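We use cookies to remember your settings and to measure traffic. By continuing to browse you accept our cookie policy. Accept | Manage

Skolline Control and Perception Stack – Frequently Asked Questions

Last revised 5 April 2018. Applies to the two-arm configuration unless an answer says otherwise.

General

What does Skolline cover?
Motion control, camera drivers, hand-eye calibration, grasp planning and the session logger. It does not include a simulator. Exporters for two common simulator formats are in the tools folder and are maintained by Yu-na Bang.

How does it relate to Trovton?
Trovton is the planner. It ships inside Skolline as a separate process and can be restarted without stopping the arm controllers. Bug reports for either go to the same tracker; use the "planner" tag for Trovton.

Can I run a single arm?
Yes. Set arms to "left" or "right" in the station file. Do not leave the unused arm defined with a blank address. The startup check will wait for it until the timeout expires and then refuse to enable the other one.

Control

What is the loop rate?
600 Hz for the joint controllers. The planner runs at a lower rate and sends short trajectory segments, which the controller interpolates.

The arm stops with "segment late". What does this mean?
The controller ran out of trajectory before the next segment arrived. Check CPU load on the planning machine first. If the logger writes to the same disk as the planner cache, move one of them. Raising the segment buffer hides the fault and adds lag.

Can I change gains while the arm is enabled?
Only through the tuning tool, which ramps the change. Direct writes to the gain table are rejected while enabled.

Which port does the controller listen on?
4000 for commands, 3669 for status. Both can be changed in the station file. The firewall script shipped before the August release opened only the command port, so older stations may connect and then report no status.

Perception

My wrist camera returns depth on the gripper fingers. How do I remove it?
Load the finger mask for your gripper and confirm that its version matches the fingers fitted. Textured pads return depth differently from smooth ones, so a mask made for one will leave a fringe of false points on the other. Si-eun Bang has written a short note on making a new mask; it is in the docs folder under "masks".

Why does the planner report a collision when nothing is near the arm?
Usually stale points in the voxel map. Points are kept for 10 seconds after they were last observed. Something that passed through the workspace stays in the map for that long unless a camera looks at the same region again and clears it. Call map_clear, wait for the next camera update, and plan again. If the collision returns in the same place, check the hand-eye calibration.

Does one arm see the other as an obstacle?
Yes, but it should not do so through the camera. Each arm is removed from the other's point cloud using the joint positions and the link models, and is then put back as exact geometry. Cables and add-on tools are not in the standard models. Add them as padded capsules in the station file or they will appear as unknown obstacles. 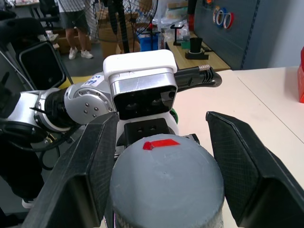
Right wrist camera, other arm and its sensor head close behind the gray cylinder.

How much padding should I use?
Start with the default and raise it for links that carry cables. Too much padding on the wrist makes close two-arm work impossible to plan, and Trovton will return "no path" without naming the link. Run the planner with --explain to get the link name.

People in the background are being detected as obstacles. Is this expected?
Only inside the workspace box. Points beyond it are dropped before the map is built. If distant people or furniture show up in the map, the box is too large or its origin is wrong. The map is for planning and must not be used as a safety device.

Tooling

Where are the logs?
In the session folder, one file per process. Timestamps come from the controller clock. Logs from the planning machine are corrected on close – a session that was killed will have uncorrected times.

Can I replay a session against a newer planner?
Yes, with skl_replay. Wajid Kiani keeps a list of the versions whose message formats match.

Who approves changes to the link models?
Ye-rin Hong. Attach a replay that shows the fault and the result after the change.

Contact: support desk, Skosberg | © 2018 Skosberg. All rights reserved. | Back to top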